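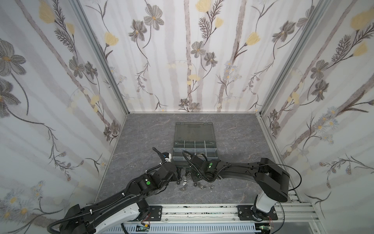 *Foto: G. Bråten, Werkstatt Munthorpe*

**11. Mai 2019 - Tapetenkleister, Reihe Caldeira**

Fortsetzung der im März begonnenen Klebeversuche. Geprüft wurden vier Ansätze auf Papiertapete mit Blumenmuster, je zwei mit Methylcellulose und zwei mit Weizenstärke. Raumfeuchte bei Beginn 63 %, am Nachmittag 79 %; die Fenster blieben geschlossen.

Ansatz 2 (Stärke, fein gesiebt) ließ sich gleichmäßig auftragen und erlaubte eine Korrektur der Bahn nach dem Anlegen. Ansatz 4 zog zu rasch an, die Kanten mussten nachgestrichen werden. Weichzeit künftig auf der Rückseite der Bahn vermerken.

Die Rapporthöhe der Rolle Idimska weicht vom Datenblatt ab. Herr Bråten klärt dies mit dem Lieferanten Melumov. Bis zur Antwort ist der Zuschnitt dieser Charge auszusetzen.

Offen: Schältest nach vollständiger Trocknung, Vergleich der Nahtstellen im Streiflicht. Quast und Eimer sind gereinigt, Restkleister ist entsorgt.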